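4.2 Sorting small fasteners with two arms

We come now to the part of the study that took up most of our July, and which we had rather innocently expected to be the easy one. In the earlier task (Section 4.1) the arms handled blocks and cups, things large enough that a grip a few millimetres off still counts as a grip. Fasteners are less forgiving. A hex nut gives the fingers very little to hold, a wing nut presents a different outline depending on which way it has come to rest, and a black nut and a silver one of the same shape can look surprisingly different to a model that has mostly learnt from one of them.

We collected 359 demonstrations by teleoperation, all of them with both arms powered and both wrist cameras recording. Of these we kept 196 for training after removing runs in which the operator had paused for a long while or changed their mind halfway through a reach. We were perhaps a little strict here, and a reader with more patience than ours might well get some good out of the remainder. The trained policy, which we call Sturnel throughout, receives the two wrist views and the joint positions, and nothing else. There is no overhead camera. We left it out on purpose, as we wanted to learn how far a close and rather narrow view could carry the work on its own.

Each trial begins with the parts scattered over the tabletop and the organizer standing open at one side (Figure 6). The layout was changed by hand between trials, and we made no effort to keep the nuts apart from one another. Sturnel was run for 176 trials in all. It did best with parts lying flat and well clear of their neighbours, and it struggled most with wing nuts on their sides, where the fingers would often close on a single wing and turn the nut away. In 11 trials the two arms reached for the same part, and we stopped the run by hand before they touched.

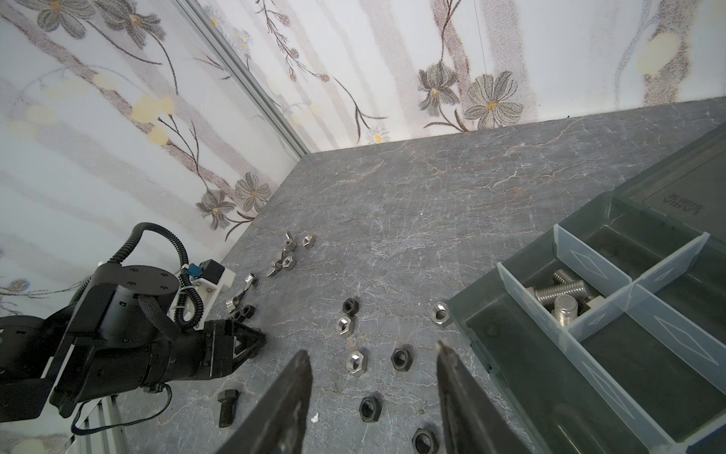
Figure 6. View from one wrist camera in the fastener task, with the second arm at the left and the open organizer at the right.

Oda Amundsen, reading an early draft, wondered whether the wrist views alone could ever settle which arm should go first, and suggested that we let each arm see the other's intended target. We think she is right, and we are grateful for the push. A first attempt along these lines is described in Section 5, where a short message of the planned grasp point is passed between the arms before either one moves.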